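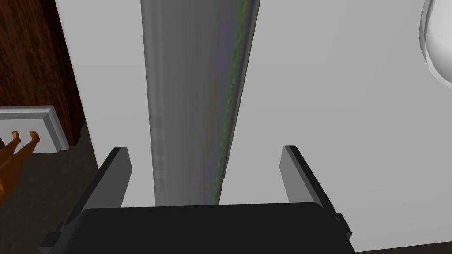 Notes for the talk by Melina Christodoulou
Roads and Junctions session, November
Slides with Iason Alexiou

Start without the title slide. Ask who drove in this morning, then who sat at a red light with nothing coming the other way. Let them grumble for a bit.

My subject is adaptive signals, meaning lights that change their timings according to the traffic they detect. We put them in along the Spanos corridor. I was against it, and I'm still not sure I was wrong, so if you came for a sales talk the Titar people have a stand by the coffee.

SLIDE 2. The corridor

Four junctions, Claltness end to the hospital turn. Two lanes each way, a bus lane that stops just where buses need it, a school, and a supermarket entrance that should never have been allowed. Point at the supermarket entrance. Old fixed timings, last properly looked at before the supermarket opened.

Say this slowly: we compared the new system with timings we knew were bad. Any engineer with a stopwatch and a free week could have beaten them. When you read that adaptive control has cut delay somewhere, ask what it replaced and how old that was.

SLIDE 3. What the supplier promised

Don't read the list out. Shorter queues, fewer stops, cleaner air. The air claim came from a model, which took its speeds from another model. I asked for the measurements and got a brochure.

SLIDE 4. What we measured

Morning peak only. 2,124 vehicles through the Skillau Road junction in the busiest hour, before the change. We had hoped for a matching count afterwards, but the gas works closed one arm and half the drivers found another way round. Iason wanted to use the figures anyway with a footnote. I said no. (He may want to come in here. Give him a minute and no longer.)

Main road journey times did come down. Side road waits went up. Both are true and only the first got into the press notice.

SLIDE 5. Who waits

Pedestrians. The system sees cars very well because there are loops in the road. It sees a person on foot as one press of a button, whether that's one man with a dog or a whole class of nine-year-olds. At the school crossing the wait got longer at exactly the time the children were there. We put in a fixed maximum after complaints, and the supplier told us this would "reduce the benefit". Whose benefit? Pause.
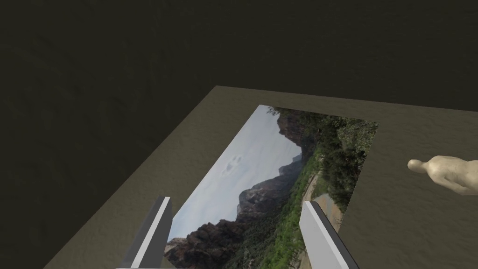 Detector faults are the part I'd want to hear about if I were sitting where you are. A loop fails, the system decides that arm is either always full or always empty, and the timings drift for days before anyone rings up. From the control room it all looks normal. Our screen shows a tidy map of the corridor, and I've come to treat it like a landscape photograph laid flat on a tabletop: nice to look at, but you wouldn't plan a journey by it. Go and stand at the kerb. We found one dead loop that way, on the hospital arm, and the log had it down as healthy.

SLIDE 6. Cost

The boxes were the cheap part. Ask about the yearly licence, who is allowed to change the settings, and what happens to your data if you leave. Ours took 600 emails to sort out. I have them in a folder if anybody doubts it.

SLIDE 7. Would I do it again?

On a long road with uneven traffic and good detectors, perhaps. On this one I'd have retimed the old signals first, waited a few months, and measured again. We were told the grant wouldn't cover that, since it wasn't new equipment. Don't get drawn into the grant.

If short of time, drop slide 3 and go straight to the counts.

Likely questions: buses (priority works when the bus is on time, less well when it's late), cyclists (poor detection, no good answer), roundabout instead (no room at Skillau Road, Iason has the drawing).

Leave the kerb photos up during questions.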